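Trudside Low Table Fan – white/grey
Sold by Plultcombe Home Resale

Short fan, square base, wire guard on the front. Made for a table or shelf but plenty of people stand it on a stool to get air at sofa height. Works fine that way as long as the stool is flat on top.

Price: 1,190 – stool not included
Pickup: Thursday after lunch, ask for Mizanur Hettiarachchi

What you get
Fan with guard fitted
Base with control panel on the front
Printed care sheet (one page, a bit faded)

Condition
Used, two summers. Wiped down. Light scuffs under the base, nothing on the panel. Guard clips all there, we checked them. Head tilts, stiff at first – dont force it.

In the living room
Fan on a red plastic stool between the folding table and the gray sofa. Cabinet and the low black stand are in the same place.

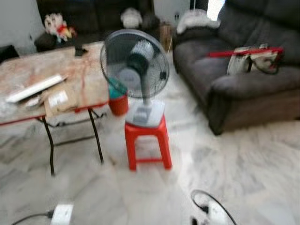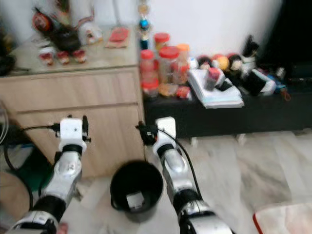 Placing it
Keep it off soft seats. Stool or table only, all of the base on the surface. Leave a gap behind for the air to come in. Loose papers nearby will go everywhere on high, so weight them or move them first.

Cleaning
Unplug. Guard off, blades with a damp cloth, let dry compleetly before it goes back together. No sprays on the panel.

Returns
8 days, with the care sheet. Faults only, not change of mind.

Also in stock
Urbonaitė floor fan, tall, one left
Harari clip fan – back in March
Spare guards, ask Normunds Stankevičius at the desk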